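Tipps für die Werkstatt und den Wäscheraum: Arbeiten mit dem Greifer

Bei Lastix bereiten wir Betten für Gästehäuser vor. Seit September kommt ein Teil der Arbeit von der Maschine, und wir mussten viele Handgriffe neu lernen. Ich schreibe auf, was sich bei uns bewährt hat.

Die Decke zuerst locker auf die Matratze legen und nicht glatt ziehen. In eine hohe Falte kommen die Finger leichter hinein als in eine gespannte Fläche.

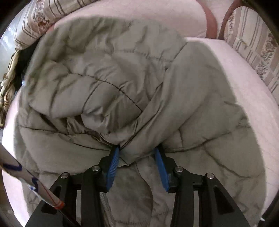 Text: Akpan
Rubrik: Wäsche und Betten
Lesezeit: 2 Minuten

Blaue Finger, eine Steppdecke, eine Falte dazwischen: mehr braucht der erste Griff nicht. Nehmen Sie den Stoff neben der Naht, nicht auf der Naht. Dicke Stellen rutschen gern weg.

Knöpfe und Verschlüsse vorher kontrollieren. Ein loses Teil gehört in die Schale, sonst sucht man es am Abend in 20 Bezügen.

Früher hat bei uns jeder alles gemacht. Jetzt bleibt eine Person beim Greifer und die anderen prüfen Ecken, Flecken und Nähte. Der Rücken ist dankbar – die Augen werden schneller müde. Darum wechseln wir um 14 Uhr die Plätze. Wer neu anfängt, soll trotzdem das Falten mit der Hand lernen.

Die Gelenke am Greifer wischen wir mit trockenem Tuch ab. Fusseln sammeln sich dort, wo man nicht hinschaut. Kissen und Laken lassen wir noch von Hand machen.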